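## 4. Setting up the water softener

I put my Skesach in on a wet afternoon in September and it took me 60 minutes, most of which went on looking for the stopcock. You'll be quicker if you find yours first! These steps are for the small cabinet model with the dial on the front (the big Dedthorpe one has its own booklet, and the valves are the other way round).

1. Turn off the mains and open the kitchen cold tap until it stops running.
2. Stand the cabinet on a level bit of floor. Mine lives at the end of the hall, under the coats, and you do need room above it to lift the lid and tip a bag of salt in.
3. Push the two hoses on by hand, then give each one a quarter turn with a spanner. No more than that. I cracked a collar by being keen and had to wait for a new one from Cloltden.
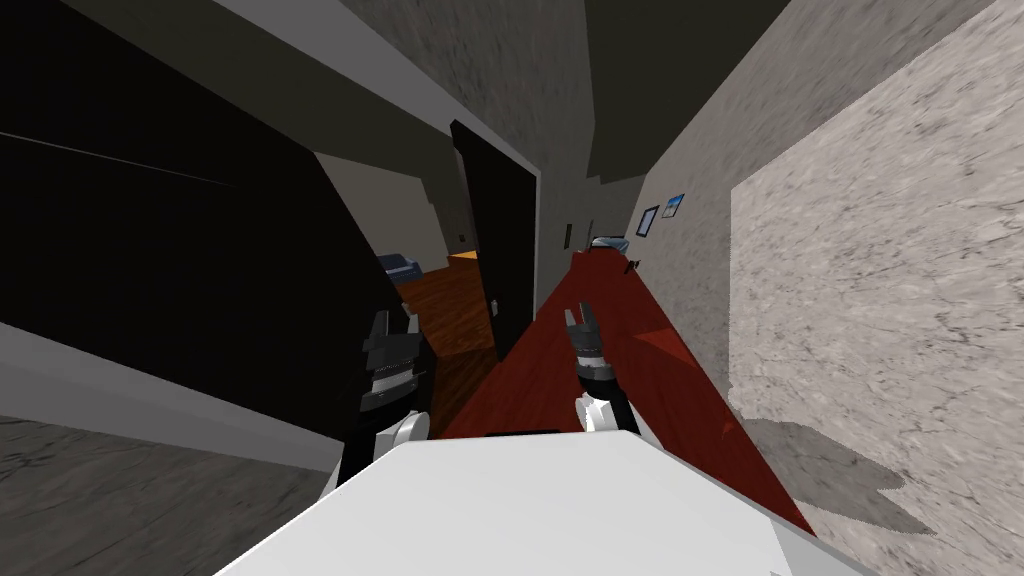
4. Run the drain hose to the outside gully and keep it below the level of the overflow. If it loops up over a door, cut it shorter.
5. Pour in 4 litres of tap water, then the salt. Tablets only, please – block salt jams the float in this model.

> **Caution:** leave one kitchen tap on hard water if anyone at home is on a low-sodium diet or you make up baby milk. There's a spare tee in the bag for this.

6. Set the dial to your hardness number. Your water company will have it on their website, and the strips in the box are fine too (mine said 8, so I set it to 8 and haven't touched it since). 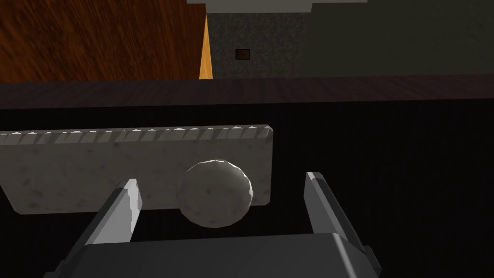
7. Open the mains slowly, with the bypass still shut off to the house, and look at every joint with a torch. Then open the bypass. You'll get some spluttering and perhaps a bit of cloudy water, so let it run clear before you fill the kettle.
8. Press and hold the button until it clicks. That starts the first rinse, and it's noisy, so I wouldn't do it at bedtime.

**Note:** the cabinet rinses itself after every 3,000 litres, always at night. If you hear it going in the daytime, the clock is wrong. Hold the button, turn the dial to the right hour and let go.

Top up the salt when you can see water above it. For cleaning the float, go to section 5.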